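Tormod Sjöberg
August · 3 min read · thread, 7 posts

1/ I have been putting off the tape drawer for most of the summer, and on Thursday I finally pulled the whole thing out and tipped it onto the bench. If you have ever lived in an old house with a lot of projects going, you know what was in there. Old receipts, picture hooks, a bicycle bell (I don't own a bicycle) and tape, tape, tape.
♡ 68

2/ My sister Levik-ed her whole garage last year, as we say in the family – that's the shelving she bought, and she has been insufferable and also completely right about it ever since. So I promised her I'd start small, with one case, and see if I could keep it tidy for a month before buying anything bigger.

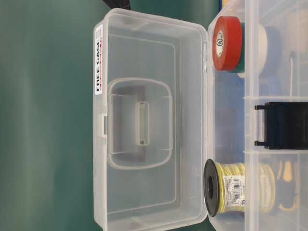
3/ My one firm rule is that electrical tape gets stood on edge, because I'm tired of lifting a whole stack to get at the roll on the bottom. Red and green are the ones I reach for most, so they live together. I like being able to see the color and grab it, and so far I've put every roll back where I found it, which my family will tell you is news.
Comments 7

4/ A few of you asked whether you need a fancy case with foam and little removable trays. You really don't! I looked at a lovely one from Forsberg and talked myself out of it over a cup of coffee. A plain plastic case with a few dividers and a handle will do just fine, and if you can get one thrown in with something else you were buying anyway, so much the better.

5/ What I do care about is being able to see in. My old metal toolbox from Broreo is a handsome thing and I'll never part with it, but I could lose a whole afternoon in there looking for one small screwdriver. With cloudy plastic you don't get a perfect view, but you get a hint, and most days a hint is plenty.

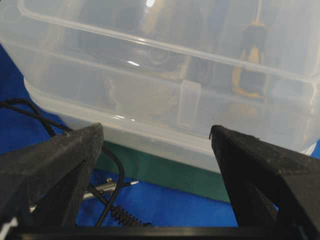 Yellow and black shows up nicely, even through frosted plastic.
♡ 389 · Shares 68

6/ Next up is the shelf by the back door, where the paint stirrers and the good twine have been having a sort of reunion since we moved to Markwood. I'm going to try the same thing there – everything out, have a good look, put back only what I'd miss. If you've got a clever way to store twine so it doesn't tangle, please tell me, I'm all ears and I have a lot of twine.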